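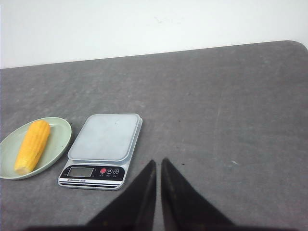 Weigh station, table 2: corn, plate and kitchen scale.

To: portioning list
Subject: Re: What happens to the weigh tables
Date: 2018-07-20

Replying to the whole list because four people have asked me the same thing in the break room. The earlier message is quoted in pieces with my answers under each piece. I work days at Braddale, on portioning, and I have been on the table with the arm since May.

> I read the notice from Hurerance and it says the arm will take over "single item weighing" at
> Braddale first and then at Ruangrit. It does not say what the people who do single item weighing
> now will be doing. Does anyone on days know?

Single item weighing is the corn, the potatoes and the peppers. One piece goes from the plate to the scale, the weight gets written down, the piece goes back. At Braddale two of us did that full time on days. One is now on tray assembly and I am on the table with the arm. No one on days has lost hours so far. I can't speak for nights.

What I do now is set up and check. I put the cob on the plate, look over the scale, start the run and go through the log at the end. I also clear the table when something gets dropped. It is less lifting and more standing still, and my back is better but my feet are worse. I asked for a mat and a stool. The mat came.

> Is it faster than we are? The notice has a number in it but not what it is compared to.

No, it is slower per piece. In the last full week it logged 1254 weighings. The week before I moved over, the same table did 2436 by hand with two people on it. So if you see the first number on a poster, that is what to compare it to. Surkier, who put the arm in, say it will speed up when they change how it approaches the plate. I have not seen that yet.

Where it does help is the log. We used to write weights on the sheet and somebody in the office typed them in on Monday. Now they go in as they happen. The office is happy about that. It also means your sheet is gone, and with it the column where we wrote "soft end" or "too short, sent back." The arm does not record any of that. I keep a paper list next to me and hand it in with the log, and I would like it to be made official before Ruangrit starts.

> Do we have to learn to program it?

No. There was a half-day session and most of it was about where to stand and how to stop it. There is one screen with a start, a pause and a list of runs. If it needs more than that you call Surkier and wait. The longest I have waited is most of an afternoon, and during that time I weighed by hand. Keep your hand-weighing sheets somewhere you can find them.

> Are they changing the scales? We only just got used to these.

Same kind of scale, the gray one with the red button and the frosted tray on top. They talked about a bigger model built into the table and then dropped it. Zero it before every run and again after lunch. Wipe the tray first. If the cob is long it can hang over the side and touch the table, and then the weight is wrong and the arm will log it anyway. I catch a few of those every day by looking. That is the part of the job I would not want cut.

> Will we get paid the same grade?

This is the one I can't answer. My slip still says portioning, same rate as before. The tray assembly person is also on the same rate. The notice says grades will be "reviewed," with no date. I have asked for that in writing and have not had a reply. If enough people at Ruangrit ask the same question before the change, we may get one sooner.

Two other things for Ruangrit, from what we went through here:

Ask for the table to be put where you can reach the plate without leaning past the fingers. Ours was set up the wrong way around for the first three weeks and we had to pause every run to load it.

Ask who covers breaks. The arm does not stop for lunch unless you stop it, and for a while it was assumed that whoever was nearest would keep an eye on it. We now pause it and go.

I will send the next week's figures when I have them. If you want to come over and watch a run, mornings are better, deliveries get in the way after one.

Days, portioning, Braddale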